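Student two-arm build: sorting groceries into a basket (long, sorry)

Wistlow Makers Forum > Clubs and competitions > Build logs

hatem_a
Posted February 10, 2022

Hello all! Our college club finally has both arms moving from the same program, so I'm starting the thread I promised Viera back in August. The task for the Burkau student round is simple to say and horrible to do: small shopping items get tipped on a table, and the robot has to put them into a basket without a human touching anything. Each run is 12 minutes and you get 5 runs.

We've named the robot Duan. Both arms bolt to a black rail along the front of the table, basket over on the left. Training items at the moment are the red squeeze bottle, a little jar with a green lid and a light teal packet. Sounds easy, doesn't it? The packet is a monster. 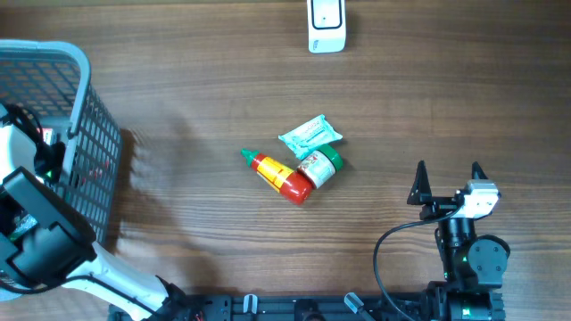

Where we are so far

1. Calibration. Done, twice, after I typed the left arm's offsets into the right arm's file (my fault, I have apologised to everyone including the arm).

2. Picking single items. The bottle is lovely, the jar is fine if we come at it across the body, and the packet slides away from the fingers like it knows.

3. Picking from a cluster. This is where I'd love ideas! When the packet overlaps the jar, the vision code wants to call them one object, and the gripper goes for the middle of both.

4. Handing over from the right arm to the left. Not started, unless you count Kaja's drawings, which are very good drawings.

We've logged 51 attempts on clusters and I can share the notes if anyone wants them.

kaja_laur
Thank you, the drawings ARE good. For anyone wondering, I'm on the handover part and I do want to get it in before the competition. The right arm can reach the items nicely but it's a long stretch over to the basket.

OldrichU
Great to see this going. I'd drop the handover though. Every transfer between grippers is one more place to lose the item, and the marks are for things in the basket. Let the left arm do the lot and keep the right one for nudging stuff apart.

kaja_laur
But then we're carrying a whole arm about just to poke a jar?

OldrichU
Yes! Poking is useful. We did a whole season at Plotico with an arm that mostly poked.

ctibor.b
Half agree with Oldřich. Nudging first would sort out your item 3 as well. Push the packet off the jar, take a new picture, then decide what to grab. You don't need cleverer vision if the things aren't touching.

Where I don't agree is dropping the handover for good. Have it as a fallback for anything that ends up too far right.

Also, what are you training the vision on? We used 1,000 pictures and most of them were the same three layouts with the lights changed. Complete waste of a half-term.

hatem_a
Oh no. Ours might be a bit like that. The nudge idea is brilliant, I'm going to try it tonight with the wrist turned so the side of one finger does the pushing.

viera_v
Glad the thread exists at last :) Check the rules before you get fond of nudging. If an item goes off the table the run stops there, and a round jar on its side rolls. I'd push the packet and leave the jar alone.

And Hatem, yes please to the notes.

ctibor.b
Good point about the jar. Push slowly, and towards the other items so they stop it.

OldrichU
Towards the other items is how you get a cluster again!

hatem_a
Notes are in the club folder now, Viera, I've sent you the link. Kaja and I have agreed to do nudging first and handover second, and she gets the right arm to herself on practice nights until it works. Will post the first nudge results in here, good or bad.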